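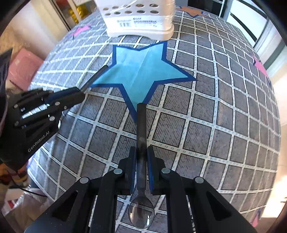
Hülya Çınar schrieb mir unter den letzten Beitrag, wer Greifer vergleiche, solle gefälligst mit Gewichten und Kraftmessdose arbeiten und die Küchenschublade zulassen. Mit Löffeln könne man Kinder füttern, aber keine Kaufentscheidung begründen.

Liebe Hülya, ich hab lange darüber nachgedacht (zwei Abende und eine Zugfahrt), und ich bleibe beim Löffel. Ein bisschen aus Trotz, das gebe ich zu, aber vor allem, weil ich in diesem Januar mehr über Handgreifer gelernt habe als im ganzen Jahr davor mit meinen schönen Tabellen. Und die Tabellen waren wirklich schön! Mit bedingter Formatierung und allem.

Was habe ich also gemacht? Ich habe mir nacheinander den Tralia und den Jevero vorgenommen, beide von Hand geführt, beide mit parallelen Fingern und Kamera dran, und mit ihnen Besteck und Stäbchen bewegt. Aufnehmen, drehen, ablegen, wieder aufnehmen. Wochenlang. Wer mich in der Zeit angerufen hat, bekam mich meistens mit Freisprecher und etwas abwesend.

Zuerst der Löffel. Auf dem Papier ist ein Löffel ja ein Witz von einem Objekt: starr, leicht, geht nicht kaputt. Im Vergleich zu irgendwelchen Beuteln oder Handtüchern müsste das ein Spaziergang sein. Dann greift man ihn am Stiel, hebt ihn an, und die Laffe zieht nach unten, der Stiel kippt zwischen den Fingern weg, und man hält ein Pendel. Greift man weiter vorn, wo der Schwerpunkt liegt, wird der Stiel zum Hebel, und jede kleine Berührung mit der Unterlage dreht einem das Ding aus den Backen. Eine Kraftmessdose hätte mir davon gar nichts erzählt. Die Schließkraft war bei beiden Geräten reichlich vorhanden, die hätte für etwas deutlich Schwereres gereicht. Gefehlt hat mir beim Tralia der Widerstand gegen das Verdrehen, und der hängt an den Belägen, an ihrer Breite und daran, wie weich sie sind. Der Tralia hat schmale, ziemlich harte Beläge. Der Jevero hat breite, weiche. Fertig, eigentlich könnte ich hier schon aufhören.

Tu ich natürlich nicht, denn jetzt kommt das Aber. Dieselben weichen Beläge, die den Löffel so brav halten, machen das Loslassen zur Geduldsprobe. Man öffnet, und der Stiel klebt noch einen Moment an einer Seite und fällt dann irgendwohin, nur nicht dahin, wo man ihn wollte. Beim Tralia öffnet man, und der Löffel liegt. Ich finde, über das Loslassen wird in den ganzen Vergleichen viel zu wenig geschrieben! Überall steht, was ein Greifer packen kann, mit Gramm und Newton und hübschen Kurven, und das Ablegen kommt in einem Nebensatz vor, wenn überhaupt. Dabei besteht jede zweite Bewegung im Haushalt aus Ablegen.

Damián Tapia, mit dem ich mir über solche Dinge seitenlange Mails schreibe, hält das für eine Frage der Übung. Man müsse den Greifer beim Öffnen minimal nach hinten ziehen, dann löse sich alles sauber. Stimmt sogar. Nur habe ich keine Lust, einem Werkzeug hinterherzutrainieren, dessen Zweck es ist, meine Bewegungen aufzuzeichnen. Wenn ich mir für den Jevero einen Schlenker angewöhne, ist der Schlenker in jeder Aufnahme drin, und am Ende lernt der Arm ihn mit. Damián nennt das Stil. Ich nenne es Dreck in den Daten.

So, und dann die Stäbchen. 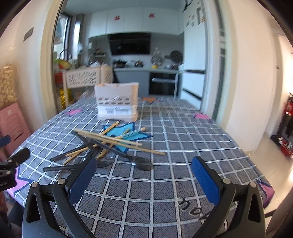
Greifer offen, Stäbchen kreuz und quer: Hier wird es für die Finger eng.

Ein Haufen Essstäbchen ist für mich inzwischen der beste Greifertest überhaupt, und er kostet fast nichts. Dünne Teile, lang, übereinander, jedes verdeckt ein anderes, und sobald man eines bewegt, rutscht der Rest nach. Man kann sich den Zugriff vorher noch so schön zurechtlegen. Holz und glatte, dunkle Stäbchen verhalten sich dabei völlig verschieden, und ein gemusterter Tischstoff darunter stellt gleich noch die Kamera auf die Probe, denn helle Linien auf dem Stoff und helle Stäbchen darauf sind für die Bildauswertung ein ziemliches Gewusel.

Ich habe mit jedem Gerät 17 Durchgänge gemacht, immer ein frisch hingeworfener Haufen, immer bis der Tisch leer war. Warum 17? Weil ich bei 17 keine Lust mehr hatte. Nabila Fawzy wird mir jetzt wieder schreiben, dass das keine Statistik ist, und sie hat recht, es ist keine. Es ist eine Meinung mit Muskelkater.

Bei den Stäbchen dreht sich die Sache um. Die breiten Beläge vom Jevero kommen schlicht nicht zwischen die Teile. Man will eins und hat drei, oder man schiebt den ganzen Haufen vor sich her wie ein kleiner Schneepflug. Der Tralia pickt sich sein Stäbchen heraus, und wenn es schräg sitzt, dann sitzt es eben schräg, es dreht sich aber kaum weg, weil am einzelnen Stäbchen so wenig Gewicht hängt. In den Behälter einsortieren geht mit ihm auch besser, man sieht an den Fingern vorbei, was man tut. Beim Jevero habe ich am Schluss nach Gehör einsortiert.

Ja, und was heißt das nun? Meine Meinung, für die ich bestimmt wieder Post bekomme: Wir kaufen die Dinger nach dem Falschen ein. Wir schauen auf die Kamera (der Jevero wirbt mit 60 Bildern pro Sekunde, der Tralia schweigt dazu vornehm), auf den Öffnungsweg, auf die Software, und die Beläge behandeln wir wie Zubehör. Bei einem Gerät für 2000 Euro liegen dann ein paar Gummistreifen bei, über deren Härte im Datenblatt kein Wort steht! Bei jedem Fahrradreifen erfahre ich mehr.

Fermín Toledo hat mir vorgeschlagen, die Beläge einfach zu tauschen, breit und weich für den Löffel, schmal und hart für die Stäbchen. Habe ich probiert. Beim Tralia vier Schräubchen, die ungefähr die Größe von Mohnkörnern haben und von denen eines seit der zweiten Januarhälfte irgendwo in meinem Teppich wohnt. Beim Jevero sind sie geklebt. Geklebt! Man kann sie abziehen, sicher, aber dann zieht man auch einen Teil vom Finger mit ab, und Ersatz gibt es über Hastach, und Hastach antwortet auf Mails in einem Tempo, bei dem ich nebenbei Spanisch lernen könnte.

Zur Kamera noch, bevor jemand fragt. Das starke Weitwinkel finde ich inzwischen gut, anfangs habe ich es gehasst. Gerade Linien werden krumm, ein Bett sieht aus wie ein Hügel, und an den Rändern taucht das halbe Zimmer auf. Aber man sieht die eigenen Finger und gleichzeitig das Ziel, und beim Ablegen (da sind wir wieder!) ist das Gold wert. Jinlong Fu rechnet sich alle Bilder vorher gerade und schwört darauf. Ich habe es ihm eine Woche lang nachgemacht und dann gelassen, mir fehlte danach immer genau der Rand, in dem der Behälter stand. Höhere Bildrate habe ich beim Besteck übrigens nie vermisst. Vielleicht merkt man das beim Werfen, aber ich werfe nicht mit Löffeln. Meistens.

Was ich mit zwei Greifern gleichzeitig gemacht habe, also links und rechts je einen, gehört wohl in einen eigenen Text. Nur so viel: Der Jevero ist mir dafür zu breit. Man stößt mit den Gelenken aneinander, wenn beide Hände an dasselbe Teil wollen, und man fängt an, die Ellbogen abzuspreizen wie ein Huhn. Mit dem Tralia geht es, solange man die freie Hand ein Stück weghält.

Kaufen würde ich heute den Tralia und mir die Beläge selbst gießen. Zapata verkauft zweikomponentiges Silikon in kleinen Mengen, die Form dafür habe ich schon gedruckt, der erste Versuch war voller Blasen und roch bis in den Flur. Der zweite liegt gerade auf der Heizung. Wenn er etwas taugt, stelle ich die Druckdatei hier ein, und Hülya darf mit ihrer Kraftmessdose drangehen, so oft sie mag.

Ach so, und falls noch jemand eine von den winzigen Schrauben übrig hat: ich nehme sie gern.

Diese Website verwendet Cookies, um die Nutzung zu verbessern. Mit dem Weiterlesen stimmst du der Verwendung zu. Mehr erfahren | Einverstanden

Zuletzt erschienen
Silikon gießen in der Mietwohnung, erster Versuch
Warum mein Teppich jetzt ein Ersatzteillager ist
Weitwinkel am Handgelenk: Gewöhnungssache
Hastach und die Kunst des späten Antwortens
Zwei Hände, zwei Greifer, ein Geschirrtuch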